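Clastier adds teaching by hand to its packing automation at Romusberg
Monday, August 26, 2024

Clastier is bringing its packing staff into the training of the robots they work beside. From September, people on the bottle lines at Romusberg will be able to spend part of a shift showing the machines how a job is done, with their own hands.

The project is called Dukora, and we are very pleased with how it is going! Until now, changing a robot's task meant a call to our integrator, Carbone, and a wait of around 19 days. With Dukora, a worker puts on a sensor glove, handles the goods at a table, and the recorded movements go towards teaching the robot - no programming needed.

Romusberg employs 121 people, and no jobs will go as a result of the change. Seven packers have signed up for the first group. Time at the table is paid at the trainer rate, sessions are kept to 2 hours, and anyone can go back to the line full time if it doesn't suit them. The robots will take on the late repacking, the work our teams most often ask to be moved off.

Recording at the round table, with a bottle and blue tableware: 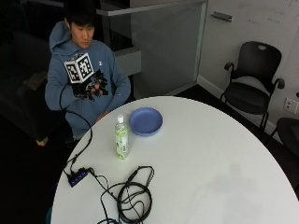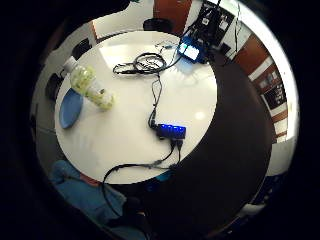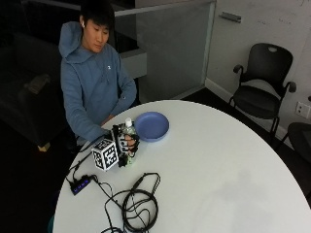
Packers in the first group said they were glad to be asked before the machines arrived on their line, though several wanted it in writing that the trainer rate would stay once the robots had learned the job. Clastier has agreed to put this in the September terms, and copies will be handed out at shift briefings.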